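Relevés de l'abri de Hondava – fiche du jeu de données

Version de septembre 2024

Contenu
Le dépôt rassemble 800 relevés de surface des parois gravées de l'abri de Hondava, répartis en 26 panneaux. Chaque relevé comprend un maillage, une carte de profondeur et un fichier de métadonnées. Les panneaux 4 et 6, très altérés, sont fournis sans texture.

Arborescence
maillages/ – fichiers PLY, un par relevé
profondeur/ – TIFF 16 bits, même nommage que les maillages
meta/ – JSON, encodage UTF-8
calques/ – tracés vectoriels des gravures, SVG

Nommage
Numéro de panneau, numéro de relevé, lettre de passe. La passe b remplace la passe a lorsque les deux existent.
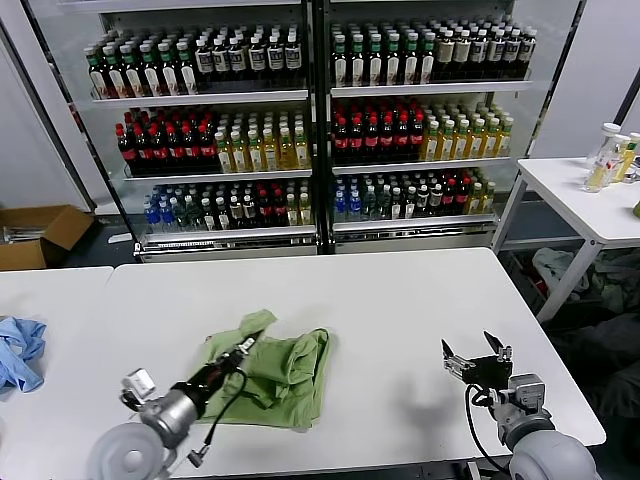
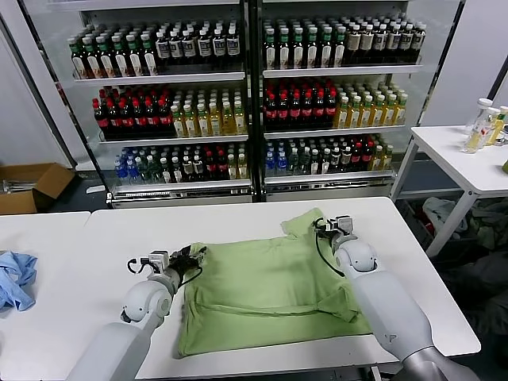
Kumudini Liyanage signale que les calques du panneau 6 suivent encore l'ancien repère et se décalent vers la gauche une fois superposés aux maillages. Elle demande que la matrice de passage soit ajoutée dans meta/. Correction prévue en octobre ; d'ici là, ne pas utiliser ces calques pour des mesures.

Limites connues
Les traits les plus fins disparaissent dans les maillages allégés. La distinction entre incision et fissure naturelle relève du releveur – le champ « certitude » prend les valeurs sûr, probable ou douteux. Les traces de pigment ne sont pas relevées.

Licence et citation
CC BY 4.0 pour les données, MIT pour les scripts. Citer : Mollah N., Gunawardena P., Relevés de l'abri de Hondava, projet Pralbridge.

Contact
Ouvrir un ticket en indiquant le panneau, le relevé et la passe.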